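Sollus Hand Gripper Kit: Two Months of Picking Up Cups

Posted April 29, 2019
Reviewed by Asnakech Bogale

There comes a point in every small automation shop when somebody proposes teaching the robot by hand. The somebody was me. We do light sorting and packing at Jarnovham, and our arm had spent the winter being programmed the old way, one waypoint at a time, by people who were starting to speak to it the way you speak to a printer. So in March I spent $3,000 of the company's money on the Sollus kit, which gets you a pair of hand-held grippers, a camera mount for each, a charging dock, the recording software and a manual I will come back to once I have calmed down.

What you get

The idea is the usual one. You hold the gripper, you squeeze, you do the job yourself with the robot's fingers in place of your own, and the recording goes off to be turned into something the arm can copy. No arm needed while you record. That last part sold me, because our arm weighs more than I do and is bolted to the floor, and the things I want it to learn about are mostly in people's homes.

The grippers come assembled. The fingers are black, with ribbed dark blue pads on the inside faces, and they close straight and evenly on both units. I have used a cheaper set, the Udow, where one finger arrived about a week before the other. On the Sollus they meet in the middle like civilized people.

Setup

Pairing took me most of a morning. The manual tells you to hold the button until the light "becomes agreeable." I tried all the colors and found none of them disagreeable. It was the slow green one. Calibration after that is quick: open, close, open, close, wave it at the printed card, done. You have to repeat it whenever you change the battery, and the manual mentions this on the page about shipping.

Keep the printed card. I put mine somewhere safe, and a replacement costs $9 plus postage that I'm too proud to write down.

How it handles cups

I picked cups as the test because our customers keep asking for tidying up, and because a cup is harder than it looks. It rolls, it has a handle or it doesn't, and half the time it's lying on something soft that moves when you push it. A bare table would have flattered the kit, so I went for a sofa with a cat-print cover and laid the cups on their sides.

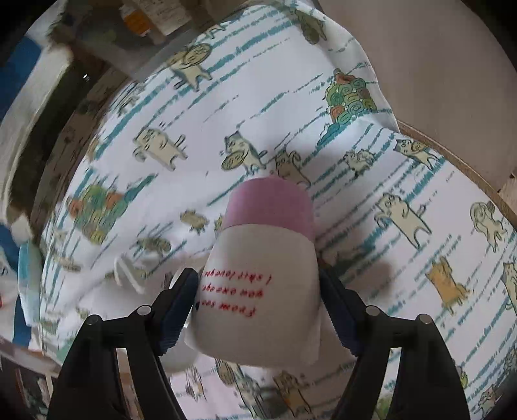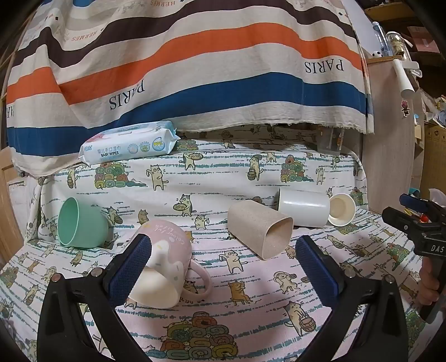
Grip

The pads are the best thing in the box. Smooth, round, glossy, it doesn't much matter, the ridges bite and the cup stays where you put it. A straight-sided cup is the easy case: come at it with one finger on each side, squeeze gently, lift. Cups with squarish sides want a little more thought, as you need to line up with the flats or the thing swivels on you, and a swivel in the recording is a swivel the robot will lovingly reproduce until the end of time.

Big mugs are where I started to sulk. The fingers open wide enough for the body of a fat one, but only just, and if the handle is pointing the wrong way you end up shuffling around the furniture like a man trying to parallel park. You can take it by the rim. I did, often. Then I looked at the recordings and saw that I had taken it by the rim in one batch and by the body in the next, with no system at all, and had to throw the lot out and decide what I believed in.

That's my own fault and I'm still taking half a star off for it.

Weight and comfort

Fine for twenty minutes. After that your thumb files a complaint. The grip is shaped for a hand larger than mine, and the trigger spring is stiffer than it needs to be, so small careful squeezes turn into one big squeeze and a hopeful expression. The Rweyemamu grip sleeve fits over the handle and helps a lot. It ought to come in the box.

Soft surfaces also make you hunch. Put your cups on a couch and you will spend the session bent over like you lost an earring. I now record in short rounds and stand up straight in between, and people think I'm being mysterious.

Recording software

Better than I feared. You press once to start and once to stop, and each take shows up in a list you can play back and delete. Deleting asks you twice, which I resented until the day it saved me. What it will not do is let you rename a take after you have saved it, so my list contains several entries called "ok" and one called "ok no."

We have 800 takes of cup work in there now, and I kept most of them. The arm picks up a cup from a flat cushion reliably enough that I have shown it to a customer. It is shakier where the seat meets the backrest, which is exactly where real cups go to live. More takes will help there, I think. Mine from that corner are not very good, as I kept bumping the upholstery with the lower finger and swearing, and I can only hope the audio isn't part of the training.

Two grippers or one

The kit comes with 2 and you can run both at once, one per hand or one per person. One per person is more useful than I expected. Two people can work the same pile from different sides, and their habits differ enough that the robot doesn't just learn to be me. Agree on whose cup is whose before you start. Reaching for the same one looks like a very slow sword fight.

Battery

Lasts a morning. The dock charges one gripper quickly and the other when it feels like it. Swapping them between slots makes no difference, so I have stopped swapping them.

Worth it?

For a small shop with an arm already paid for, yes. The hardware is solid, the pads are excellent, and I got a usable result out of it without hiring anyone cleverer than me. If your things to be picked up are mostly large, borrow one first and try it on the biggest mug you own, with the handle facing the wrong way.

Three and a half stars. Sollus wrote back to my question about the trigger spring and said a softer one is planned. They did not say when, but the email was very agreeable.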